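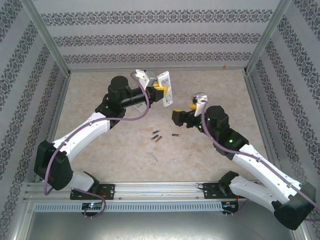 Ticket 2150
Product: Plerwood sheet floor, beige marbled
Also installed: Sobczak wall covering, gray leaf on white; Morkov baseboard strip, gray
Site: Wandville
Opened by: Bogdan Szewczyk
Status: Open, waiting on customer

Problem as reported

The floor sheet lifts along the wall. I press it down and it stays down for a few hours, then by morning there is a ridge again, right in front of the baseboard strip. The ridge is long and low. The middle of the floor is fine.

The floor was put down in April, in one piece, over painted board. The wall covering went up first, then the floor, then the baseboard strip on top of the joint. The cut edge of the sheet is 2000 mm along that wall. I used the double-sided tape that came with the sheet on all the edges and nothing in the middle, as in the leaflet.

I would like to know if I can fix this without taking the baseboard off. The wall covering tears easily and I don't have any left over.

What I tried before opening the ticket

Pressed the ridge flat with a rolling pin. Came back.
Put books on it overnight. Came back once they were off, but lower.
Warmed it with a hair dryer on low and pressed again. This was the best result and lasted almost two days.

Reply 1, Plerwood support

Thanks, Bogdan. A ridge that runs parallel to the wall and keeps coming back usually means the sheet has no room to move. Please check these and write back:

1. Is the edge of the sheet tight against the wall under the baseboard strip?
2. Is the strip fixed to the wall, to the floor, or to both?
3. Was the sheet left unrolled in the room before it was cut? If so, how long?
4. How warm does the room get in the daytime?

Please don't add any glue yet. If the cause is a tight edge, glue will only move the ridge farther in.

Reply 2, Bogdan Szewczyk

1. I can't see under the strip. I slid a piece of thin card in at one end and it stopped almost at once, so I think it is tight.
2. Both. The Morkov strip has adhesive on the back, and I also ran a bead of sealant along the bottom where it meets the floor. I didn't know this could matter.
3. One night.
4. Up to 70 degrees in the morning and a bit more in the afternoon. There is no heater on that side.

One more thing. The pattern on the floor makes it hard to tell where the ridge is. With the tan swirls it looks flat from above even when it isn't. I find it by running my hand along.
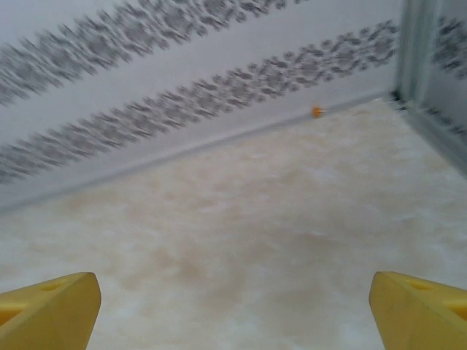
The same goes for marking it. Pencil gets lost in the marbling, so I have been using bits of painter's tape to show where the ridge starts and stops. Yesterday at 8 a.m. it started a hand's width from the corner. By the evening the start had moved a little toward the middle.

Reply 3, Plerwood support

The sealant is the most likely cause. The bottom of the strip is now holding the sheet down at the wall, and the tight edge gives it nowhere to go. You don't need to take the baseboard off. Please do the following:

Cut the sealant bead with a sharp blade, keeping the blade flat to the floor and away from the wall covering. Work in short lengths.

Pull the old sealant off with your fingers or a plastic scraper. No solvent -- it can dull the printed surface of the sheet.

Slide a thin blade under the strip and see if the sheet moves when you push on the ridge. If it does, leave it alone overnight with nothing on top.

If it doesn't, the edge needs trimming. For that the strip does have to come up, at least on that wall.

On the wall covering: Sobczak sells repair pieces in the gray leaf pattern, but the print was changed in 2020 and the leaves are a little darker now. Check the roll label before you order.

Reply 4, Bogdan Szewczyk

Cut the bead on the left half. It came away in one long string, no damage to the wall. The right half is harder because I put more on there.

On the left the ridge is lower this morning but I can still feel it. On the right no change, as expected. I will do the rest tonight and leave it flat with no books.

Do I need to put new tape under the edge after this, or does the strip hold it well enough?

Reply 5, Plerwood support

Leave the tape question until both halves are free. Old tape that still sticks can stay. Please write again after the second night and tell us if the ridge is the same height from end to end.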